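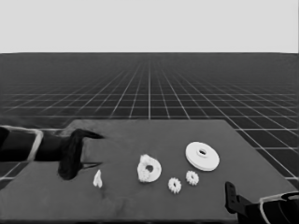

STINDHAM, 2024-02-18 — Hillard opened its Stindham workshop to visitors for a demonstration of Rimance, its software for planning two-armed assembly work. The session drew 117 people, most of them from small machine shops in the area.

Staff ran a gear-handling job in simulation and took questions between runs. Visitors could ask for changes to the starting layout and watch the job again.

"People wanted to know how long setup takes," said Ekaette Okeke, who manages the Rimance project. "For a job like this one, we plan on roughly 50 minutes."

Corentin Jacquet led a separate talk on gripper choice.

Hillard will hold a second open day in July. Admission is free, but places are limited to 144. To register, contact Haf Voyle at the Hillard front office.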